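4.2 Seam strength after repeated washing

Batting type mattered less than we expected. Of the 33 pieced panels, the ones quilted at wide spacing (Lomesetti group) lost loft early, then held. The dense-stitched panels barely changed. Seams were a diffrent story. Most failures started at a corner where four patches met, and almost all were in blocks that mixed a stretchy knit with plain quilting cotton.

Knits with fusible backing - fine. Knits without - not fine. The unbacked ones pulled away from the stitch line, usually on the cotton side, and the gap grew with each cycle. Thread was the same throughout (Plostum, all cotton), so we don't put this down to thread.

Seam allowance next. Narrow seams frayed more, as any quilter would guess. Pressing open or to one side made no clear difference in the wash, but open seams gave way sooner on the pull rig. We ran nearly 700 pulls in total, hand-logged, with a second reader checking the sheets. Two panels from the Khaemba group were dropped from the tables. Labels washed off.

Color loss is reported separately in Section 4.3. One note here: dark reds bled onto neighboring pale patches only in the first wash, and only in fabric that had not been prewashed.
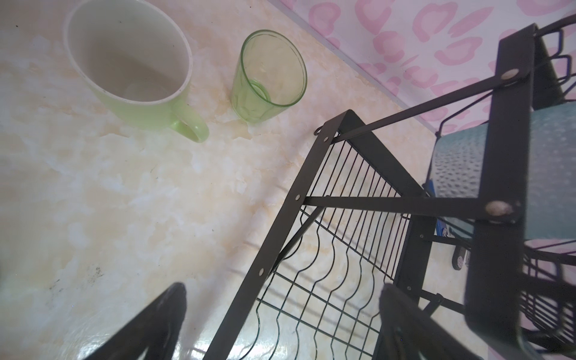 Figure 2. Mug and glass tumbler on a marbled countertop.

Backing fabric had a small effect. Panels backed with Senus flannel shrank more than the top did and puckered along the border. Some makers like that look. For the pull test it was a nuisance, becuase the clamps would not sit flat and we had to re-seat them several times per panel. Those readings are marked in the table.

Limits: home machines only, one detergent, tumble drying on low. No hand-quilted pieces. Panels made in February were stored folded until testing, the rest rolled - may matter for crease lines, not checked.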